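From: Noelia Esteban
To: Drullance fixtures list
Date: November 3, 2025
Subject: Re: Basin mockup – loose items and rim clearance

Abilio Campos wrote:

> Before we settle the rim width I would like to know what people
> expect to keep on it. The Sitier drawing shows a bare rim. No one
> has a bare rim at home. My own has soap, two toothbrushes and
> whatever bottle did not fit in the cabinet. Can we agree on a
> list of loose items and stop arguing from the drawing?
>
> Also, does the spray bottle live at the basin or under it?
> Suleiman and I disagree.

Agreed on the list. My proposal, in order of how much rim each item takes:

1. Mouthwash or similar tall bottle. Back edge, next to the faucet. The cap has to clear the spout when the bottle is lifted straight up. On a single-handle faucet, check the handle travel too, with the handle at both ends of its swing.

2. Toothbrush, lying down. This is the item the drawing ignores. People put it across a front corner, head over the bowl or head over the floor. If the rim slopes toward the bowl it slides in. If it slopes outward it ends up on the tile. I would keep the front corners flat and put any fall on the inner edge only.

3. Soap. Dish or pump, not both. Leave it out of the first round.

4. Spray bottle. I side with Suleiman: not on the rim. A trigger sprayer is top-heavy when nearly empty and the trigger catches on sleeves. It wants a recess or a cup that holds it upright by the base, somewhere within reach of the basin. Beryl's note on the Grerkance cabinet has the sprayer lying on its side, and I would not copy that. They weep at the neck.

On cleaning order, take everything off first, spray the bowl and rim, wipe from the faucet forward, do the drain last, then put things back. The time should include the putting back. The 13 minute figure in Dougal's sheet does not, so please do not quote it against the Yu layout.

The part number for the narrow rim is 3,926 in the old list and 868 in the new one. Same part. I will fix the index when I have the January revision.

Spray bottle and basin:

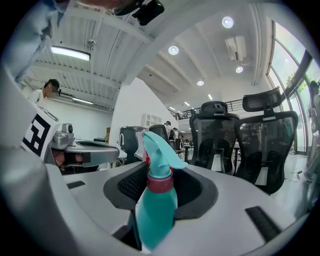
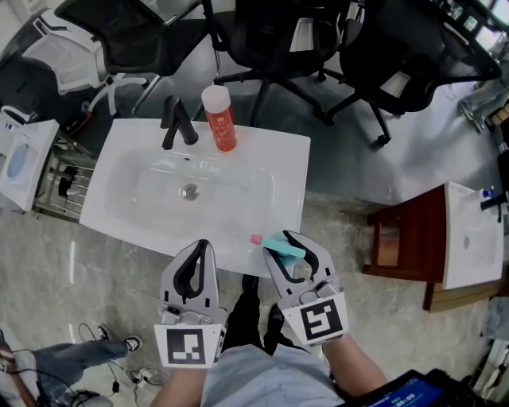
Sprayer in the first; black faucet, bottle with the white cap and toothbrush on the front corner in the second.

Noelia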